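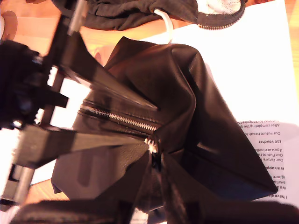
Black leather pouch, silver zipper, on the printed sheet. Part of the black fabric bag is at the top.

Broltolow Pouches and Bags – readme

Hi, I'm Chidubem Danladi, and this folder is my picture set of small zippered bags. I started it when I was sorting out the bag drawer for the Okoro repair table and got tired of writing "the black one" on every tag (they're nearly all black!). It's grown a lot and it now has 700 pictures in it, so I figured it was time to write down what's what.

What's in it

There are 40 bags. Most are the soft kind you toss in a bigger bag and forget about: coin pouches, pencil cases, makeup bags, cable bags, a couple of toiletry kits with mesh inside. Leather and fabric are both in there. I left out anything with a hard shell, and anything with a drawstring or a snap went to the Drodon folder, which my cousin keeps and which is much tidier than mine.

How it's sorted

One folder per bag, named by material first, then color, then zipper. So you'll see things like leather-black-silver and fabric-black-brass. If two bags come out with the same name I stick a number on the end. Zipper color means the teeth. Pulls get swapped all the time, and I went back and forth on this for weeks before settling on it.

The notes file has one line per picture with these columns:

bag – folder name
zipper – open, closed, partway, or can't tell
shape – flat, stuffed, or crumpled
neighbor – yes if any part of another bag shows
remarks – whatever I felt like typing

Please use "can't tell" when you need it. Soft leather folds over itself and hides half the zipper, and I'd much rather have a blank than a guess.

Things to know

Black leather is a pain. The shiny creases pick up warm light and can look brown or even orange along the edges, so go by the folder name for color. Black fabric has the opposite problem and goes kind of flat and murky in the corners.

18 pictures still have no shape filled in. I keep changing my mind about where flat ends and crumpled begins – if you have a good rule, send it!

Changes

9/16/22: added 5 bags from the Ploltcombe swap, fixed the brass and silver mix-up in the pencil cases, renamed the remarks column (it used to be called "misc").

Still to do: the toiletry kits need their linings listed, and I have to find the strap that goes with fabric-black-brass-2.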